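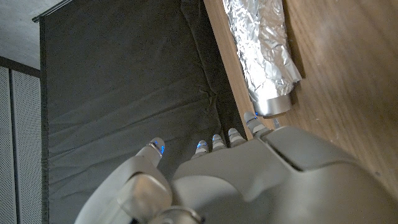

Dark backdrops: worth the fuss?

plainwall39
Komska wants $716 for a dark backdrop. It's cloth. Talk me out of it, or into it.

Lieselotte Teuber
I paid $25 for a Werwood one. Lint shows from across the room, but I doubt the Komska is any better there.

choo_fan
Disagree. Cheap ones go gray under a side light. Mine did in almost 2 months.

plainwall39
Gray how? Faded, or just lit badly?

choo_fan
Faded — I moved the lamp to check.

Lieselotte Teuber
One lamp isn't much of a test. I'd keep the $716.

Related threads
Undorier clamps, any good?
Getting lint off black cloth
Side light or top light?

Contact | © 2025 | Back to top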